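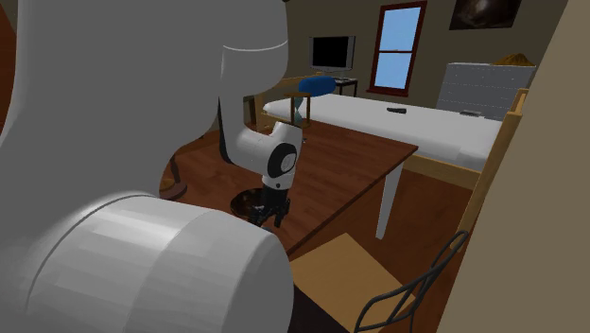 Comparing two grippers sounds dull until you try it, and then it becomes the best afternoon of the term! In this session you'll run the same arm in the same simulated bedroom with two sets of fingers, the Pemau (long and narrow) and the Rudd (short, with wide pads), and find out which one you'd trust with which shape. We begin with the dark bowl, approached from straight above with the fingers pointing down, and I want you to think hard about that rim before you close anything. Do you pinch the wall, or spread inside and push outwards? Try both.

Setting up

Load the Herkesov controller and leave its gains alone for now. Each gripper gets 66 attempts per object, which the batch script will run for you, so please don't click through them by hand (Kevin Betancur did last year, bless him). Save the logs under your group name.

Round things and small things

The large brown ball is my favourite. Its widest part has to fit between the fingers, so check the opening of your gripper first, and lower it past the middle of the ball before closing. Too high and the pads press on the upper slope, and the ball squirts away downwards. The little grey-blue cylinder beside it asks for something else: it stands close to the table's edge, so a clumsy approach to one can easily spoil the other. Plan the path for both before you move. 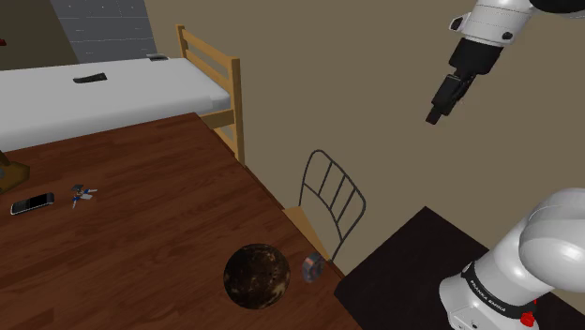

What to hand in

One page per pair, by 9 in the morning. Give the success rate for each gripper on each object, then pick one failure and explain it properly, with a sketch of where the fingers touched. Karlijn Wouters will mark these and she loves a good sketch.

If your rates look odd, check the friction setting before blaming the fingers. Questions to Leidy Urrego in the lab.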